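Troltel home water test kits: your questions

Do they work? Some do, up to a point. I get asked about these kits more than anything else on the site, so I have put the answers in one place. I don't sell them and I don't get paid when you buy one.

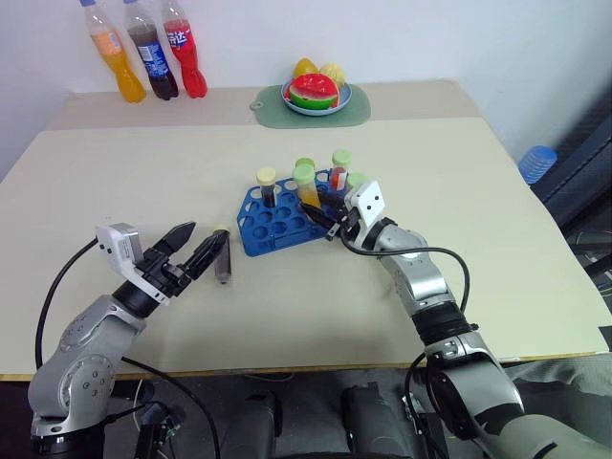
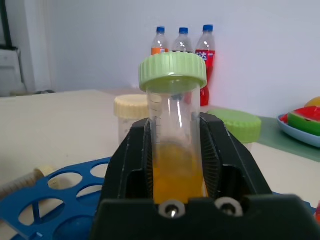
Do I need to test my tap water at all?

Probably not. If you are on the mains, your water company already tests the supply and has to tell you the results if you ask. Put your postcode into their website before you spend a penny. A private well or spring is another matter, and there I would start with your local council.

What does the Troltel kit claim to check?

The box says 21 things. Look closer and several are the same reading turned into a different number. Hardness turns up three times under three names.

Is the posted lab test any better?

It should be. You fill a bottle, send it off and get a report. Ask which lab does the work and whether it is accredited for the exact test you are paying for. Tindus answered me in a day. Gistatano sent a leaflet about wellness.

My strip changed colour. Should I worry?

Not on the strength of one strip. Read it in daylight, at the time the leaflet says, and do a second one. I have had two strips from the same packet disagree over the same glass of water. If both look bad, ring your water company.

A salesman put a probe in my water and it went brown. Is that dirt?

Almost certainly not. It is an old trick. Current passes through the water, the metal rods break down, and the brown muck comes off the rods. Ask him to do it with his own filtered water plus a pinch of salt and see how keen he is.

What about the number on a TDS pen?

It gives you a rough idea of how much is dissolved in the water and says nothing about what. Mine reads 360 at the kitchen tap, and that is mostly chalk. A low reading does not mean safe.

Do I need the Dunstan filter they recommend with it?

I can't see why. It costs over 500 pounds fitted, and the cartridge wants changing every 6 months. The "recommended" page in the kit is the same whatever your result.

Can I keep the strips for next year?

Check the date on the tub. Once opened they go off quickly, especially in a steamy kitchen.

Who writes this?

Tudur James. I was a plumber for most of my working life. Last changed in April, when Troltel put the price up again.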